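Clarkorico 703 Replacement Finger Set

Sold as a pair, in stock at the Flirkurard shop

I'll admit I have a soft spot for this one. I've been running the 703 fingers on my own arm since May, and they're the part I get asked for most (well, those and fuses). You get two molded fingers with the slots already in them, the mounting screws and a little packet of thread locker. No base plate in the bag, so hang on to your old one!

Fitting them takes up to 20 minutes if your screws aren't seized. Park the arm somewhere low with open floor under it, close the gripper all the way and cut the power before you touch anything. I do one finger, then the other, so there's always an old one left to line up against. Snug the screws by hand, power up, and run the homing routine 3 times with nothing in the grip. Then close it again and look straight down the seam. You want the fingers meeting along their whole length, and if they only kiss at the tips, back the screws off a half turn and try again.
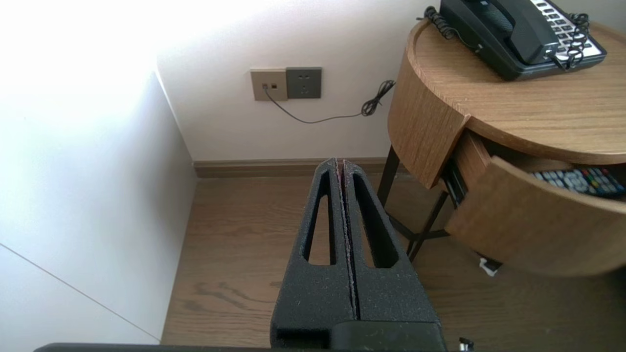 Ghiță wrote in to say that the homing routine threw a force error on every close until the driver was set back to the soft profile, and could the page please mention it. So, mentioning it! The new fingers are stiffer than worn ones and the old force limit can trip early. Go to soft, home it, then bring the limit back up a step at a time.

For upkeep I wipe mine down with a barely damp cloth and leave it at that. No solvents, please, I ruined a set that way and it went gummy overnight. Dust likes to pack into the slots, and an old toothbrush gets it out.

Fits the Clarkorico wrist housing and the Arent short adapter. It won't fit the Arent long adapter, where the screw holes sit too wide, and I don't have a fix for that yet. Opened bags can come back to me as long as the thread locker is still sealed.

Page updated July 30, 2025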